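Penel 40 Utility Basin, Gray

Model 40-G
Made by Biledetti

Overview

The Penel 40 is an open rectangular basin for laundry rooms, salons, guest houses and small clinics. It is molded in one piece from polypropylene, with no seams or joints on the inside. The walls flare outward so that empty basins nest for storage. It is meant for carrying, soaking and sorting textiles. It is not rated for food contact.

Empty weight is 725 grams. Wall thickness is 2 mm at the sides and slightly more at the base, where four molded ribs limit flex under load. The rim is rolled outward to stiffen the opening.

Handling

Each short wall has an oblong cutout sized for four fingers of an adult hand. Lift with both cutouts when the basin holds water or wet fabric. The cutouts set the highest practical water level, and the molded fill line inside the basin is placed below them. Water above the line will spill through the cutouts when the basin is tilted.

The basin can be used on a table, a shelf or the floor. The underside has no feet and may mark soft finishes if dragged. On oiled or waxed wood, put down a mat first.
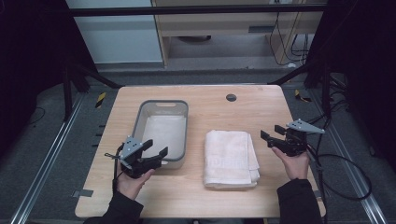

Gray basin with a white cloth inside and a folded towel alongside.

Lining

For delicate items, line the base with a flat cotton cloth. Cloth liners are sold separately under the Gana name in packs of 2. Wash liners before first use, as they shrink slightly in the first cycle. Liners are cut to the base dimensions after shrinkage and will look oversized when new.

Temperature and cleaning

Maximum water temperature is 60 °C. Hotter water will not crack the basin but may bow the long walls, and a bowed basin will no longer nest correctly. Clean with mild detergent and a soft cloth. Diluted household bleach may be used for short periods. Do not use acetone, scouring powder or wire pads. Commercial dishwashers are not recommended.

Stacking

Up to 31 empty basins can be nested in a single column if the column stands against a wall. Leave freestanding columns lower. Do not stack filled basins. The rim is not a load-bearing surface and the basin above will slide into the one below. If nested basins stick together, twist the upper one a little before pulling. Do not pry with a metal tool.

Accessories

Gana cloth liner, pack of 2
Penel flat lid, clear
Domínguez wheeled rack, holds four basins

The Domínguez rack supports the basin under the rim on both long sides. Racks delivered before March use the older rail spacing and need the adapter strips, which are supplied on request.

Ordering

Sold singly or in cartons of ten. Other colors are made to order in full cartons only. Replacement lids ship separately from basins.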